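Roston Tool and Household Lending Library
Progress report to the Lammers Fund, second reporting period
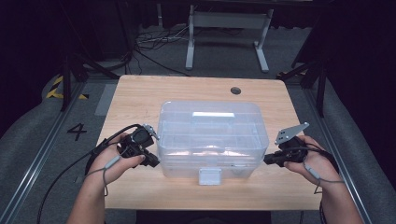 Clear plastic storage box with handle and front latch, on a table.

Prepared by Kai Pfeiffer, project coordinator

Summary

The grant pays for two years of work to open a lending library in Roston where residents can borrow tools, kitchen equipment and other household items. This report covers the second six months, ending in February. The library is open, membership is close to the target set for this stage, and spending is under budget on shelving and over budget on repairs. One planned activity, the branch pickup point at Indow, has been delayed.

Membership and lending

We had 524 members at the end of the period. The work plan called for 500. Most joined in the fall, when we had a table at the farmers market, and sign-ups dropped off sharply over the holidays. They have picked up again but not to the earlier level.

Members took out almost 4000 loans. Drills, carpet cleaners and folding tables are still the most requested items. Pressure washers were popular until the weather turned and have hardly moved since. Canning equipment did better than we expected and there was a waiting list for the large kettles through the end of the season. We have bought two more.

Late returns are a continuing problem. We started sending a text message the day before an item is due, and the number of overdue items has gone down, though the carpet cleaners still come back late more often than anything else. We have shortened the loan period on those to three days.

Storage and cataloging

Small items used to be kept in cardboard boxes, which wore out quickly and had to be opened to see what was in them. We are moving to clear plastic boxes with lids that latch. Each kit gets a number and a contents list, and staff check the list when the kit comes back. So far 96 kits have been moved over. The sewing and cake decorating kits took longest to sort out — many had been donated in pieces and some were missing parts we could not replace.

The catalog is now online and members can reserve from home. Search works well for tools but poorly for kitchen items, which people call by different names. We are adding alternate names as members point them out.

Repairs

The repair bench went over its budget line. Two table saws needed new switches and one carpet cleaner needed a pump. We had assumed that most donated power tools would be in working order, and a good share of them were not. We now test everything with a cord before accepting it. We are asking to move part of the unspent shelving money to repairs and have attached a revised budget.

Indow pickup point

The pickup point at Indow was supposed to open in this period. The room we were offered has no step-free entrance, and the owner has not yet agreed to a ramp. We looked at a second space on Ondero Street that is smaller but at street level. The rent is within the amount in the grant. If the Fund has no objection to the change of address, we would like to sign a one-year lease and open in early summer. Lending hours would be from 4 p.m. to 7 p.m. two days a week to start.

Staffing

The part-time clerk's position was vacant for five weeks. It has been filled, and the new clerk has completed training on the catalog and on basic tool safety. Opening hours were cut back during the vacancy and are now back to normal.

Next six months

Finish moving the remaining kits into plastic boxes.
Open the pickup point, at Ondero Street if approved.
Hold four evening classes on basic home repair.
Survey 100 members on what they would like us to add.
Replace the two oldest lawn mowers before the season starts.

Attachments: revised budget, loan figures by category, floor plan of the Ondero Street space.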